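Stetow 62 Youth and Intermediate Hockey Stick

The Stetow 62 is a one-piece composite stick for players moving up from junior sizes. It comes in left and right hand, with a mid curve and a square toe. Kekell has sold Stetow sticks since the first model, and the 62 replaces the older Nuvo on our shelves.

Length and flex

The youth version measures 139 cm from heel to butt end. The intermediate measures 157 cm. Both can be cut down at the top with a fine-tooth saw. Remember that cutting makes the shaft feel stiffer. A player who is between sizes should stand in skates and hold the stick straight up in front of the face. The end should reach somewhere between the chin and the mouth. Defensemen often like it a little longer.

Shaft and blade

The shaft has rounded corners and a light grip coating. The coating does not pull at glove palms the way the Nuvo did. The blade has a foam core and ships untaped. Tape it heel to toe before first use and change the tape when the edges start to lift.

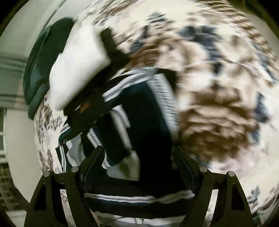
Patricio Goicoechea wrote to us in February that his daughter had used the intermediate for nearly 3 months of practices and games, and that the blade was still firm but the grip had worn smooth under her bottom hand. He would buy it again, he said, though he wished it came in a deeper curve.

A deeper curve is planned for the intermediate size only. We do not have a date for it yet. If you want an email when it comes in, leave your address at checkout or ask at the counter in the Echevarría store.

Care

Wipe the shaft down after skating and let the stick dry out of the bag. Do not leave it in a hot car. Check the lower shaft for chips before each game, and stop using the stick if you feel a soft spot when you press with your thumb.

Warranty and returns

Unused sticks can be returned if they are uncut and untaped. Breaks in the shaft or blade are covered for 30 days from purchase, one replacement per stick. Cutting the top end does not void the warranty. Bring both pieces and the receipt.

Butt end plug and one roll of white tape included. Extension plugs sold separately.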